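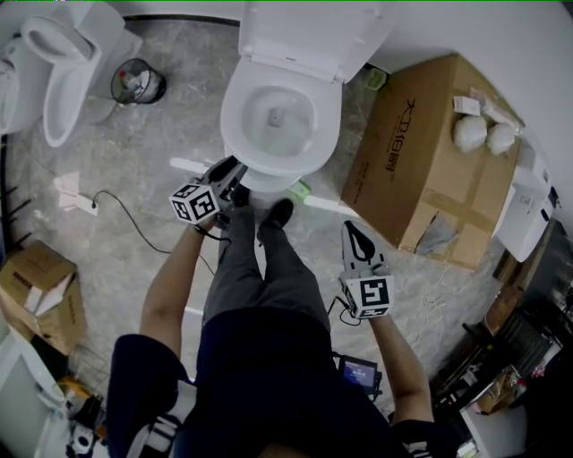 By the toilet, black shoes and all.

Blog > Movies > Stuff I Finally Watched

I had a free evening and a list of movies I keep meaning to get to, so I picked the one that has been on it the longest. Wamley came out in July, and everyone at work had finished arguing about it before I even knew what it was. It's a science fiction movie about a freight crew stuck on a moon called Povby, waiting for a relief ship that keeps getting pushed back.

The first hour is very good. The crew numbers 8, and the script gives each of them a job you can follow. You learn how the water gets recycled and who is cheating at cards. The company that employs them, Fisetix, only shows up as a recorded voice reading out delays. By day 200 the voice has stopped apologizing, and the mood on the station changes without anyone making a speech about it.

Then the second half turns into a chase. There's something in the tunnels, and I won't say what, but you will guess. The effects are fine. I just liked these people better when they were fixing pumps. The cook, who had the best lines early on, gets maybe two scenes after that.

The ending is set on day 434 and it mostly won me back. It's quiet, it's one long shot down a corridor, and the music stays out of the way. I'd have cut 18 minutes from the tunnels to get there sooner.

I watched it with subtitles on because the sound mix buries the dialogue under engine noise. If you rent it, do the same. The extras have a short piece on the station sets, and I enjoyed that more than the deleted scenes, which were all more tunnels.

Worth seeing once. I'd watch the first hour again. Next on the list is a western, unless I lose my nerve about the three-hour running time.

Posted Saturday, March 7, 2026
Filed under: Movies, Sci-Fi, Catching Up

Contact | © 2026 Kumarasinghe | Back to top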